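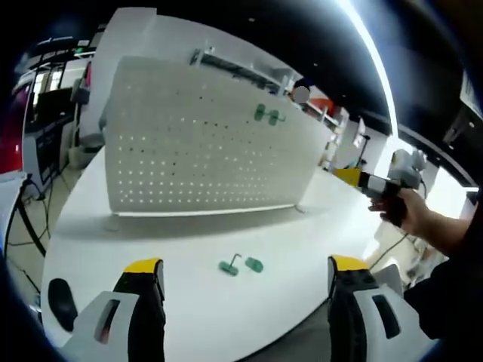 Green hooks and a pegboard on one of the work tables at the Zotonura workshop.

Pegboard Night Fills the Tables at Zotonura

A pegboard and a handful of green hooks were all it took to fill the Zotonura workshop in Isgate one evening in October. People came in from 6 p.m. to plan out walls for their kitchens, sewing corners and garages, and plenty of them were still moving pegs around when the lights went down at 9.

The evening was put together by Afshin Azimi, who runs the open bench sessions at Zotonura and has been talking up pegboards to anyone who will listen since the spring. He had boards set up on the white tables so that people could try a layout sitting down, before picking up a drill at home.

"You can stand in front of a bare wall for a whole weekend and get nowhere," Azimi said. "Give someone a little board and some hooks and they're arguing with themselves in two minutes. It's wonderful to watch!"

The green pieces were the big hit of the night. They come in a couple of shapes, with an oval body and, on some of them, a thin hook that reaches out and turns at the end. Two could go up next to each other on the board while others waited on the table, and there was a lot of cheerful swapping as people tried a pair high on the right, then lower, then spread wide apart.

Azimi's advice was to start with the things you reach for every day and hang those at elbow height. Scissors, tape, the good measuring cup, the dog leash. Anything seasonal can go up top. He also likes to leave a third of the holes alone for the first month, as most people change their minds at least once (he has redone his own kitchen board more times than he cares to admit).

One couple from the Divholm side of town came with a sketch of their pantry door on the back of a grocery list and left with a completely different plan. A retired upholsterer had brought her shears in a canvas roll to see how they would hang, and ended up giving a lively talk on curved needles to half the room.

Spacing came up again and again. Coffee mugs need more room than people think, and so does anything with a cord. Azimi suggested laying everything out on the floor first, inside a rectangle of masking tape the size of the board, and shuffling it there until it looks right. Then take a picture with your phone and copy it onto the wall.

The workshop, in the old Heydari building behind the bus station, has held bench nights since last year, with topics from chair repair to knife sharpening. Around 80 people came through for this one, the best turnout so far, and there is already talk of a second evening just for garages, with heavier hooks and bigger tools.

A full-size board is going up by the workshop's front door over the next few weeks, and regulars have been asked to suggest what belongs on it. So far the list includes spare aprons, the broom and a spot for lost gloves. Suggestions can be left at the front desk during open bench hours.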